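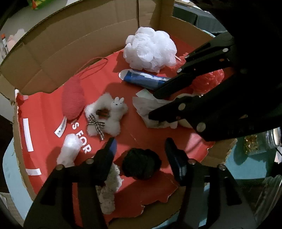 Every April I get asked to put together an equipment budget for our little workshop, and every April I do the same silly thing and begin with the most expensive line. The arm, the gripper, the clever bit! I've been at Grarnau long enough to know better. What I should begin with is the stuff we want picked up, and I mean really tip it out and look at it. Take a cardboard box with a red printed sheet on the floor of it, and in there you've got a fluffy star-shaped plush with a bunny on it and a checked ribbon bow, a shiny crumpled red ball, a blue tube, a bit of thin crumpled paper and a fuzzy black ball sitting between the open fingertips. Hardly any of that has a proper edge. If your budget was drawn up with tidy wooden blocks in mind, you've budgeted for somebody else's job.

I say this with feeling, having done precisely that. Two years ago I wrote a plan for Danjuma Dauda, who signs things off here, and it was lovely. Nice columns, sensible headings, a fat figure at the top for hardware and a thin one at the bottom called "sundries". Danjuma read it through, tapped the bottom line with his pen and asked what was in it. I said oh, you know, bits. He signed it anyway (I rather wish he hadn't), and by the summer the bits had eaten the contingency and were starting on the travel.

What were the bits? Fingertips, mostly. The soft facing on a fingertip wears, and it wears faster on cardboard than you'd ever think, and when you order a new set you pay the postage again. Then storage tubs, so the objects don't all live in one carrier bag. Then lamps. Then the objects themselves, which I had put down as costing nothing because "we'll bring things from home". We did bring things from home! Then we wanted the same things again in a different colour, and home had run out.

So my opinion, for what it's worth, is that a small outfit should turn its budget upside down. Put the consumables first and be generous with them, put people's hours second, and let the hardware have what's left. I know how that sounds. Evanthia Moschos thinks I've gone soft in the head, and she has a fair argument: cheap hardware costs you in hours, because you spend them fixing it. We've had this out over a good many lunches. I'd only say that I have watched a very smart Flillent gripper sit in its case for 14 weeks while we waited for a mounting plate that wasn't in the plan, and I'd have swapped it gladly for a plain one with a drawer full of spares.

The other thing I'd fight for is buying in pairs. If a job might want two grippers, price two from the start, from the same maker and out of the same batch if you can get it. We bought one from Plomier and then went back for another the following year, and the pins were a slightly different size. Slightly! Nothing swapped over. We ended up with two sets of spares for two tools that looked identical on the shelf, and I still open the wrong drawer.

Do ask suppliers dull questions, too. How long does a fingertip last on rough card? Can I buy one, or must I buy 100? Vasilakis, to their credit, rang me back and said they didn't know about the card and would I like a few to try. That got them the order. Another firm sent a brochure with a glass of water on the front, and I'm sure it holds a glass of water beautifully.

I've sent this year's draft over to Danjuma with no sundries line in it at all. Everything that used to hide down there has its own row now, fluffy toys included, and they come before the arm. He hasn't replied yet, but Evanthia has, and she wants the lamps moved up.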